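## 4. Putting the hand-held gripper together and taking it to the table

By now you should have all the printed parts cleaned up, the two finger arms dry-fitted, and the trigger spring sitting in its groove. This is the fun section! You go from a tray of parts to something you can pick up and squeeze, and it takes one evening if your holes came out clean.

This revision is dated 09/09/2024 and replaces the August sheet. The big change is the order of steps 3 and 4, which Danjuma Bashir swapped after fitting his second gripper. If you printed the old sheet, please recycle it.

**You need**

- the printed housing, both finger arms, and two blue pads
- the bolt bag marked "4" from the kit drawer
- 2.5 mm and 4 mm hex keys
- thread locker (the blue kind, never the red)
- a small file and a rag

### 4.1 Fitting the arms

1. Run the file through each pivot hole until the bolt turns with finger pressure. Go slowly. A Tanholm print usually needs three or four passes, and a Groso print hardly needs any.
2. Wipe out the dust. Plastic crumbs in the pivot will feel exactly like a bad spring, and you'll waste time chasing it (ask me how I know).
3. Lay both arms in the housing and drop the large bolts through. Don't tighten yet.
4. Hook the linkage onto both arms and close the trigger once by hand. The arms should move together and meet in the middle.
5. Put one small drop of thread locker on each large bolt and tighten until the arm stops wobbling, then back off an eighth of a turn.
6. Fit the screw in the middle of the housing last.

> **Caution:** Keep your fingertips out of the space between the arms while you test the trigger. The spring is stronger than it looks, and the linkage will nip you.

> **Note:** If one arm leads the other, the linkage is on one notch too far. Take it off and move it back. Bending the arm to match is tempting, but it will crack at the pivot within 27 squeezes. Natsumi Murakami tested this for us with great cheer and two spare arms.

### 4.2 Fitting the pads

1. Clean the ends of the arms with rubbing alcohol and let them dry.
2. Press each pad on so its flat face looks straight across at the other one.
3. Close the trigger on a strip of paper and tug. The paper should tear before it slides out.
4. If it slides from one side only, that pad is tilted. Peel it off, turn it over, and try again.

Pads wear out, and that's fine. Sachiko Higuchi cuts them in batches of 11, and the spares live in the Iwasaki tin by the sink. Write your initials on the lid sheet when you take a pair.

### 4.3 First session at the table

This is where it gets really good. Start with light, crinkly things, because they show every fault in the grip straight away: a pad that slips, an arm that sticks, a trigger that won't let go.

1. Use the round of the wrist, and keep your elbow loose. Come in over the table with the pads wide open.
2. Lower until the pads are on either side of the wrapper. Stop there for a breath before you squeeze. 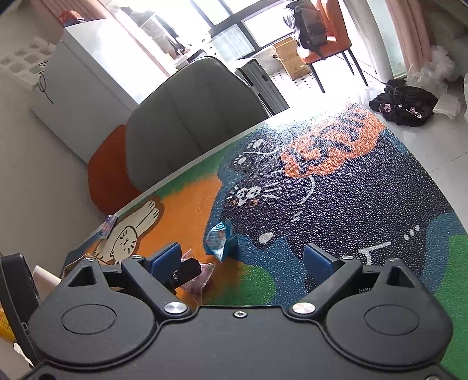
3. Squeeze until the wrapper just starts to fold, then lift straight up to about hand height.
4. Carry it to the drop spot and open the trigger all the way. Half-open releases drag the wrapper along.
5. Repeat with a small packaged item, then go back to the wrapper. Switching between the two teaches your hand far more than doing one of them over and over.

> **Note:** A busy, colorful tabletop is great for practice. Hae-won Bang did her whole first log on a plain white board and then had to learn all over again on everything else.

### 4.4 Logging your lifts

The Grandar counter clips to your belt and adds one for each full trigger pull. Press the side button at the start so it reads zero. Kazue Nakajima's gripper is at 3,972 pulls on its original spring, so there's your target!

Check both large bolts after your first 37 pulls. They will have settled a little. Snug them up, leave the thread locker alone, and carry on to section 5 for the trigger guard.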